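4.2 Grasping thin objects in simulation

Flat cutlery was the hardest group in our object set. A knife lying on a table gives the gripper very little height to work with, and a small error in the estimated height of the table top leaves the fingers either closing above the object or pressing into the surface. We therefore ran this group separately from the bowls and bottles, using the Mundura scene generator and the same Franka arm model as in Section 4.1.

Each trial used one wrist view and one fixed view of the room. The wrist view was used to correct the final approach, while the fixed view supplied the first estimate of where the object lay.

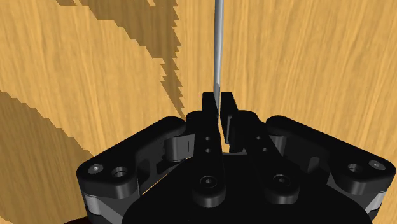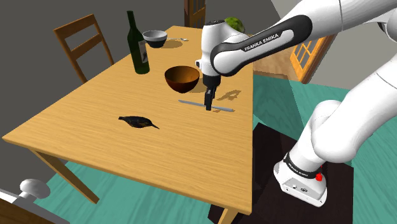 Figure 15. Gripper at a thin grey object on the wooden table: wrist view (first) and room view (second).

We collected 2,083 trials with the Merkley policy and kept 356 for testing. Table position, lighting and the placing of the other objects were changed between trials. The finger opening was set before the descent and held fixed until the closing command. A trial was counted as a success if the object was clear of the table at the end of the lift and had not slipped out of the fingers.

Most failed trials fell into 2 groups. In the first, the fingers closed too high and passed over the object. In the second, one finger touched first and turned the object on the table before the other finger reached it. Shadows on the wood grain made the first kind more common, as the height estimate was less steady there. The Ackroyd baseline, which uses the fixed view alone, showed both kinds of failure more often. We return to the effect of lighting in Section 4.3.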